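Grerstead Household Words

A word list for things people keep and use at home, with the names that speakers in the Grerstead area give them. This file explains what is in the release, how the entries were made, and what to watch for when using them.

Contents

entries.csv: one row per headword
variants.csv: other names for the same thing, linked by entry_id
places.csv: the 7 settlements covered, including Isetcombe and Urban
notes.txt: longer comments that did not fit in a table cell

All files are UTF-8 with Unix line endings. Fields are separated by commas, and any field that contains a comma is in double quotes. Empty fields mean the question was not asked. A single hyphen means it was asked and the speaker had no word to offer.

Size

The release has 200 headwords. Of these, 125 have at least one variant. The rest had the same name everywhere we asked. Kitchen and laundry words make up most of the list. Tools and garden words are thin and will stay thin until the next round of interviews.

How the entries were made

Speakers were asked to name things in their own homes and then say what else they had heard them called. Answers were written down as spoken, then given a standard spelling in the headword field. The spelling the interviewer first wrote is kept in raw_form. Two people read every entry. Where they disagreed on whether two forms were the same word, both forms stayed in and the flag field was set to 2. 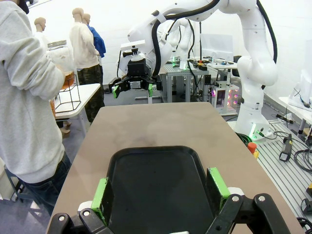 Headwords are split by use and shape, and material is left out of the definition unless speakers made a point of it. The hardest group to split was tray, waiter, server and board. In Isetcombe, "waiter" is still used by older speakers for anything you carry cups on. In Urban the same people say "tray" for that and keep "board" for something flat with no edge. Our rule is that the rim decides: a black plastic one with rounded corners and a raised rim goes under tray, the same as a tin or wicker one would, and anything without a rim goes under board. Color is never recorded. Entries made before the rule was settled have been checked against it, but the raw_form field was left alone, so you will find "board" there on a few rows now filed under tray.

Fields in entries.csv

entry_id: integer, stable between releases
headword: standard spelling, lower case
raw_form: as first written down
gloss: short definition in everyday English
room: kitchen, laundry, yard, shed, other
place_id: links to places.csv
age_band: under 40, 40 to 64, 65 and over
flag: 0 for none, 1 for doubtful hearing, 2 for readers disagreed

Known problems

Speakers under 40 are underrepresented in every settlement except Urban. Plurals were not collected in a steady way; treat them as missing. Some glosses were carried over from the older Busard list and are wordier than the rest. Place names in notes.txt do not always match the spelling in places.csv.

Changes

April release: added age_band, merged "dish rag" and "dishrag", fixed broken links in variants.csv. No entry_id was reused.

Use

Free to copy and change for any purpose. Please keep this file with the data and say which release you used.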